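Notebook, Friday, May
Hall humidity and shuttle storage, Grommont club workshop

Started 4 p.m. Wafula Mwakyusa had the key. The feather shuttles have been breaking early since the heating was changed, and I want to know if steaming and a more humid cupboard help. Two makes on hand, Ilisside and Birkia. The Birkia are the cheaper ones and go first at the quill, just above the cork.

Steamed one tube of each over the kettle, cork end up, then closed the caps and left the tubes standing. The second tube of each make stays as it came. Shuttles coming out of the tubes go in the white plastic bins until they get a label. 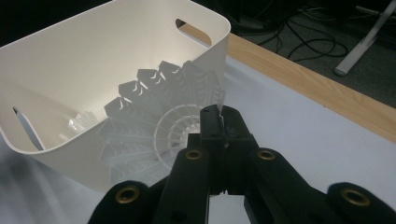 Cupboard

Put a tray of damp sponge on the bottom shelf and taped the side vent. The dial gauge was stuck, so I swapped it for the Urio one from the string room. Door seal is poor at the hinge side. Aurel Manole has foam strip left over from the window job and will bring it in.

Weighing: the small scale drifts when the door to the hall is open. Closed it and started over. Threw out the first column of weights.
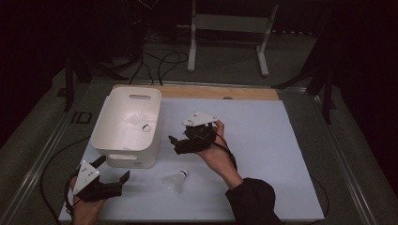 Does steaming change the speed grade?
It can, a little. A feather that takes up water gets heavier and the skirt may open slightly, so test-hit a steamed shuttle before using it in a match.

Test hits: underarm from the back line, same racket, Wafula hitting every time. I tried a few myself and my lengths were all over the place, so those are crossed out. The steamed Ilisside landed a bit longer than the dry ones. Couldn't separate the Birkia either way.

Budget note. The club got through nearly 1000 shuttles last season, most of them on league nights. Even a small gain in life would pay for a proper cupboard gauge.

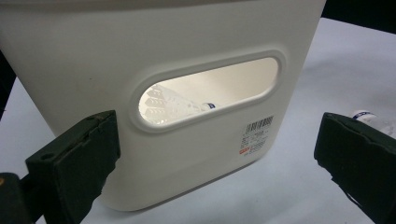 League nights are also when the hall is driest, with the fans running from warm-up on. I asked if they could go on low for the first games and was told to try it and see who complains. Next session: repeat the weights after 18 hours in the cupboard, fit the foam strip, and mark the tube caps with something that doesn't rub off. Pencil was no good. Kettle needs descaling.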